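4.2 Changes in Task Allocation at the Stirkbridge Site

The practice area at Stirkbridge was set up so that kitchen staff could work alongside the manipulation system before any equipment entered the production kitchen. Cleron, which operates the staff canteen under contract to Baumgartner, released employees from their regular duties for sessions with the system over 8 weeks. A total of 1,073 task attempts were logged in this period. Each attempt consisted of a single instruction, such as moving an item from the cooking surface to the sink, and ended when the supervising employee marked it as complete, failed, or stopped.

Toy kitchen furniture was used for all sessions described in this section. The choice kept the risk of injury low and allowed employees without technical training to rearrange the objects themselves between attempts. Figure 3 shows the gripper over the stovetop, with a pot, a small pan, a pepper, and a folded cloth among the objects placed within its working area. Employees were asked to arrange the objects as they would expect to find them during a shift, and to avoid tidy layouts prepared for the benefit of the machine.

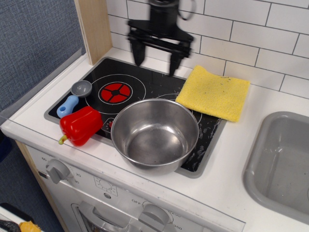
Figure 3. Gripper above the stovetop of the practice kitchen, Stirkbridge.

Garba Usman objected to the term "supervision" as it was used in the first interview guide, and stated that the work felt closer to training a new colleague who could not ask questions. In his account, the hardest part of the session was deciding when to step in. "If I stop it early, I never learn what it can do, and if I stop it late, I am the one picking things up," he said. He added that the stop button had given him a kind of authority he did not have on the regular line, where the pace was set by the serving schedule.

Similar statements appear throughout the interview material. Employees reported that lifting and reaching took up less of their time during the sessions, while watching and judging took up more. Several described the second kind of work as more tiring, particularly toward the end of the afternoon. The shift plan in force at the time made no allowance for this. Monitoring was recorded as light duty, and breaks were scheduled on the same basis as for counter service.

The session records offer some support for these accounts. Employees stopped the system by hand in 175 attempts. In the written notes attached to those attempts, the most common reason given was uncertainty about what the system would do next, followed by concern that an object would be pushed off the surface. We did not ask employees to rate their own fatigue during the sessions, and the notes cannot be used to measure it.

Two changes were made in August after discussions between Cleron and employee representatives. Monitoring was given its own category in the shift plan, with a shorter maximum period before rotation. Employees were also given the right to refuse a task instruction they considered unsuitable, without having to record a reason. The Bikell site, where sessions began later, adopted both rules from the start. The results for that site are reported in Section 4.3.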